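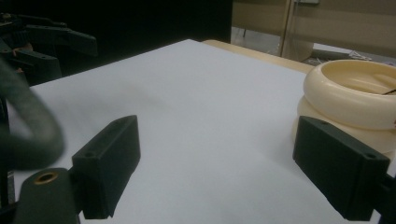 White board, pale wood past it. Friday morning.

Friday, October 17, 2025

Slept badly, woke up at five, gave up at six. Toast. Rain until ten and then that flat gray light I get headaches from.

I said I'd give the white board a fair try and write down what I think, so I'm writing down what I think. I don't think it does much. Amparo Esteban swears by it. You lay something white over the whole table, you put one thing on it, and you look at the thing until you know whether you want it. She got this from a booklet by a company named Plindton, and she has thinned out most of her apartment this way since July. I've seen the apartment. It does look better. It also looks like she's about to move, and last week she asked to borrow my colander.

My objection is simple. I already know what I own. I can see it perfectly well against brown wood, and if I dither about a thing on the shelf I'm going to dither about it on the table. All the board does is show up crumbs. Amparo says I'm being stubborn and that I haven't done it properly, which is what she said about the breathing exercises too.

Anyway. The board is down and it covers most of the table, so that all you get of the wood is a strip along the far side. I'll admit it's pleasant to rest your eyes on. So is a wall.

The thing on trial today was the ring pot. I've been calling it that for as long as I've had it. It's short and round, pale beige, and it looks like somebody stacked fat rounded hoops until they got bored and left the top open. Florencio Collado gave it to me when he cleared out his sister's place. He told me it was by a maker called Gorkar and that it was worth having. I looked for a mark once and didn't find one. When I asked him how he knew, he said "you can tell," and I've learned over the years that when Florencio says you can tell, he's guessing. He also said 560 dollars. I said to whom? He changed the subject to his knee.

Itzel Lozano thinks it was meant for a plant. Konrad says pens. I had a go at using it for wooden spoons two winters ago and they leaned out so far that I kept catching them with my sleeve. Then it held keys, and then it held nothing, and then it went in the closet. 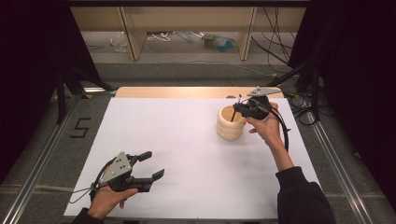 There's still a stick in it, thin and dark, poking up over the rim. I have no memory of putting it there. Itzel says it came out of one of those scent bottles with the reeds. Maybe. It doesn't smell of anything now. It could be a plant stake, and then she gets to be right about the plant, so I'm not going to raise it with her.

I sat with the pot for a good while. The booklet says you should feel either a pull or a release. What I felt was that I wanted coffee. I moved it a little to the right, as if that would help, and then felt foolish for moving it. The color does look warmer on white, I'll give Plindton that much. In the closet I'd have called it the shade of an old bandage. On the board it's closer to cream. But then I'd be keeping a pot for how it looks on a surface I don't plan to keep, and where does that end? I buy a white table, I suppose. I expect they sell one.

Saturnino Requena telephoned in the middle of this. He wanted to know if I'd read the contract for the storage unit and I said yes, and it was nearly true. He has been paying for his unit for 3 years and can't name one thing in it except a canoe. I asked whether he'd like a pot. He asked what kind of pot. I described it and there was a long silence and then he said he had to go and see to the dog. So that's a no.

The rest of the room needs it far more than the pot does. The wooden shelf unit against the back wall is fine, I like the shelf unit, it's the underneath of it that bothers me. There's a clear plastic bag, there's a white cable wound up in a coil, and next to those a little crowd of blue and green odds and ends that I've been stepping around like it was furniture. And the black cables hanging in a bundle behind the shelf on the right. Every time I look at those I decide to do something about them and then I look somewhere else. I'd bet that none of it gets a turn on the white board, by me or by anybody, and that's my second objection. You pick the nice things to put on it. You pick the pot. The booklet has a photograph of a pear-shaped vase and I noticed there was no photograph of a bag of cables.

I put this to Amparo at lunch (soup, hers, too much celery). She said the method starts with objects that are easy to love. I said I didn't love the pot, I had only been given it. She wrote something on the back of an envelope and wouldn't show me. She has signed up for the second booklet, which is called Lela, after the woman who came up with all this, or after the woman's cat, I've heard both. Order number 2847, she told me proudly, as though a low number. I asked what's in the second one that wasn't in the first. "Drawers," she said.

The carpet has a 5 on it in black tape, to the left of the board. I tripped over nothing near it twice and blamed it both times. Gray carpet was a mistake too, while I'm making a list. It was sold to me as not showing anything and it shows everything.

Konrad Jakubowski came by at four with the ladder I lent him in July, and one foot of it is now missing. He said it was always missing. I'm not convinced, but I don't have a photograph of the ladder with all its feet, so there we are. He looked at the pot on the table and said, "Oh, you kept that." I said I was deciding. He said, "On that?" and I found myself defending the board, of all things, and telling him how restful it was. I'd like that struck from the record.

He thinks the pot would be all right with string in it. You drop the ball in and the end comes out the top. I don't use string. I have never once in this house been short of string. But it's the first idea anyone has had that fits the shape, and I turned it over in my head all through doing the dishes, which must count as a pull, or at least a tug.

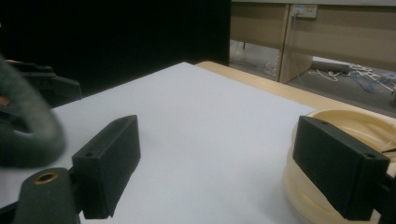

Cream-colored rings, over on the right. Still undecided.

Supper was eggs. I read the booklet again afterward from the beginning, to be fair to it. It's shorter than I remembered and the print is large. On page 2 it says that a person who is unsure should leave the object on the white overnight and come back to it fresh. So the pot stays where it is until morning. I'm fairly certain I'll come down and find a pot.

Must ring the Stankevičius place about the curtains before noon. Buy eggs, lightbulbs, not celery. Ask Florencio, casually, if he ever wants it back.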